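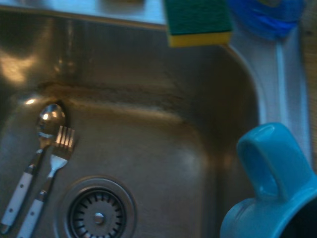

Made-Up Islands Come to the Rampersad

March 2023

I've been dying to tell people about this one, and now that the postcards are printed I'm allowed to. The Rampersad Library is opening a new exhibition in April called Made-Up Islands: Maps in the Adventure Novel, and if you were the sort of kid who flipped straight to the map and traced the dotted line with a finger before reading a word of chapter one (hello, me too), I think you're going to have a very nice afternoon in our east gallery.

The heart of it is the Bakine gift, which came to us in boxes the winter before last. It's 298 novels, nearly all of them sea stories and castaway stories, and every single one has a map in it somewhere. Some are lovely engraved things with rhumb lines and spouting whales. Others look like the author's nephew did them on a rainy morning. The Bakine family collected for the maps and didn't much care about the condition of the rest, so we have some pretty battered spines alongside endpapers that are still bright and crisp.

I'd planned on a small display, maybe one case by the stairs. Then I started reading. It's amazing how many of these writers couldn't keep their own islands straight! There's one where the heroes march north from the lagoon all day and end up, according to the fold-out, standing in the sea. In another the volcano has moved to the other coast by the second edition, and the text never mentions it. I brought that pair to our staff lunch and we argued over it well past the time we should have been back at our desks. Both copies are going in the show, open side by side, so you can pick a favorite.

Cristóvão Pinheiro, our book conservator, has spent the past two months on the fold-outs. These are the big maps that tuck into the back of a book and get torn by everyone who has ever tried to put them away in a hurry. He's mended the worst of them with thin Japanese paper, and he's made a folding dummy of one so visitors can try it themselves. I've tried it. I got it wrong, and he was very polite.

The centerpiece is a manuscript map on loan from the Trutthorpe Museum, drawn in brown ink for a novel that was never finished. We have three chapters of the story in our own stacks and they have the island, and as far as I can tell the two haven't been in the same room since they left the author's house. I get a little giddy about that. The chapters stop just as the crew spots smoke, and the map has a tiny X on the far side of the hills with no label on it at all. Theories are welcome at the front desk.

We're also putting high-resolution scans of the fold-outs on the Derex screens in the reading room, so you can zoom in on the hand lettering without anyone having to turn a fragile page. Look for the misspelled "Harbor of Plenny." It's my favorite thing in the building right now.
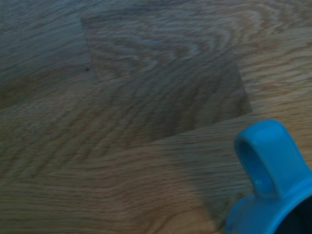 Can I look at a Bakine book that isn't in the exhibition?

Any of the books that aren't on display can be requested for use in the reading room. Email the reference desk with the title and give us a day's notice so we can bring it up from the stacks, and bring a photo ID on your first visit.

A couple of practical things before I go back to writing labels. The show is included with regular admission, and members get in free as always. I'm leading two gallery talks while it's up, and Cristóvão will be doing a mending demonstration after the first one, with room for a small group, so please sign up early if you want to be close enough to see his hands. The dates will be on the calendar page as soon as we've settled on the chairs.

Kids are welcome at everything. We'll have a table with pencils and blank islands to fill in, and the finished maps can go up on the wall outside the gallery or home in a backpack, whichever the mapmaker prefers.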